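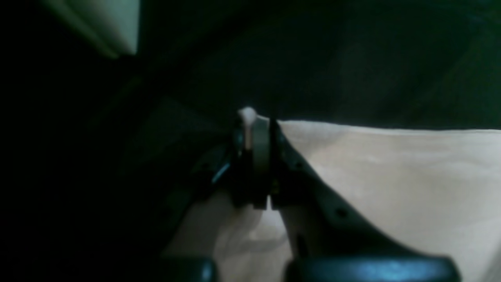 Detlef Kröger objects that a tearoom and a cake shop are two separate kinds of place, and that merging them under one label makes the price column useless. The objection is fair for version 1. In version 2 the field venue_type is split, and the old merged label is kept in venue_type_old so that earlier results can still be matched.

Meline Tearoom Notes

Summary
Meline is a table of written visit notes on tearooms, bakeries and cake counters in the town of Skostholm. Each row is one visit by one writer. The table has 74 rows and 18 columns. Notes are in English. Two were first written in German and translated by Rosemarie Janssen; the German text is in note_original.

Files
visits.csv: one row per visit
venues.csv: one row per venue, joined on venue_id
menu_terms.txt: spelling list for cakes, breads and drinks
CHANGES.txt: edits by version

Main columns
visit_id: integer, unique
venue_id: matches venues.csv
venue_type: tearoom, bakery, cake_counter, mixed
month: month name only
seated: yes, no, or blank if the writer did not say
items: list separated by semicolons, spelled as in menu_terms.txt
price_total: local currency, tip excluded
party_size: integer, blank if unknown
score: whole number from 1 to 7
note: free text, lightly edited for spelling
writer: initials

Scores
The score covers food and drink only. Service, noise and decor belong in the note. Writers scored on the day of the visit and did not see each other's scores. A score of 7 means the writer would order the same items again at the same price. A score of 1 means the order was left unfinished. There is no rule for the values between, and writers differ. Sabina Rathnayake rarely goes above 5. Compare scores within a writer before comparing across writers.

Prices
price_total is the sum on the receipt. Where a receipt was lost the cell is blank; it was not filled from the menu. Set afternoon teas are entered as one item, so the price of a single scone cannot be worked out from those rows. Takeaway boxes are included and have seated = no.

Known problems
Visits cluster in March and in the weeks before Christmas. Summer menus are thinly covered.
The bakery Grolance moved to a new street between visits. It has one venue_id and two addresses.
The name Đào needs UTF-8. Some spreadsheet programs drop the first letter on import. Search by venue_id if the name does not match.
"Scone" and "tea scone" are used for the same item in older notes. The items column has been corrected, the note column has not.
Monday visits are few. Most venues in the table close that day.
Allergy remarks in the notes are what the writer was told at the counter. They were not checked with the kitchen and should not be used to choose food.

Use
Suitable for small exercises in text sorting, spelling cleanup and price tables. Too small for ranking venues. Please do not publish a "best of" list from the score column.

Upkeep
Nabila Sutanto merges new rows. Rüdiger Diekmann keeps menu_terms.txt; send him new spellings before using them in items. Corrections to a note need the consent of its writer. Rows are never deleted. Withdrawn rows keep their visit_id and have all other cells blank.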